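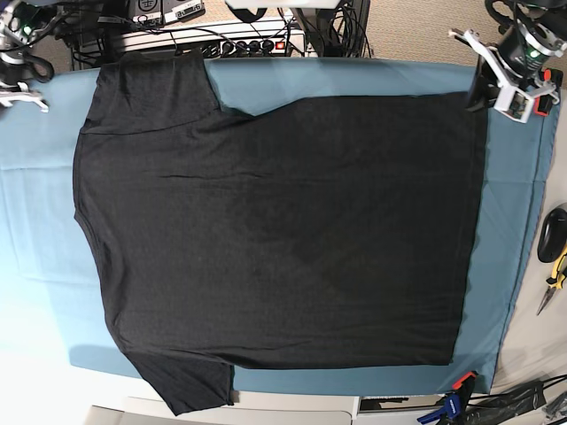
Folding boards for T-shirts: worth the drawer space?

Adton Home Forum > Laundry and storage > 14 replies, showing first page

peglegs88
Has anyone kept using one of those hinged folding boards past the first month? My sister swears by hers. I've got a black tee spread out on a blue cloth and I can't see what a bit of plastic would do that my hands can't. The creases are in it already.

tukix_fan
Used mine for 30 shirts in one go last January. They all came out the same width, so they stand up in the drawer. By hand mine never match.

mothballmary
Same width, fine, but how long did it take you? I timed myself at 10 seconds a shirt by hand and I'm not quick. The board has to live somewhere as well.

peglegs88
That's my worry. It'd end up behind the wardrobe with the trouser press.

greyscale
Smooth it first. You've got a diagonal crease across the middle and puckering by the hem, and no board will sort that. Sleeves out, then flatten from the neck down.

tukix_fan
The board does pull it a bit flatter, in my experience.

greyscale
It doesn't pull anything. It flips a panel over. If the crease is there before, it's there after.

damp_sock
Why the cloth underneath? Is that part of some method or do you just not trust your worktop?

peglegs88
Black cotton picks up every crumb, and the worktop is white. One sleeve is hanging over onto it anyway, so make of that what you like.

mothballmary
A cloth with fold lines in it is a poor thing to fold on. You want something smooth. I use the top of the chest freezer.

damp_sock
Disagree, a slippery top is worse. The shirt slides about when you bring the sides in. I'd keep the cloth and iron it.

tukix_fan
Ironing a cloth to fold a shirt on. Right.

greyscale
Cut one out of a cardboard box before you spend anything. If you're still using it after a fortnight, buy the plastic one. Mine lasted four days – then the cat had it.

peglegs88
I'll try cardboard. I remain unconvinced, and the sleeves still look like the awkward bit to me. Do they go straight back or folded down again?

mothballmary
Back, then down if they stick out past the side. Short sleeves usually don't need it.

Page 1 of 2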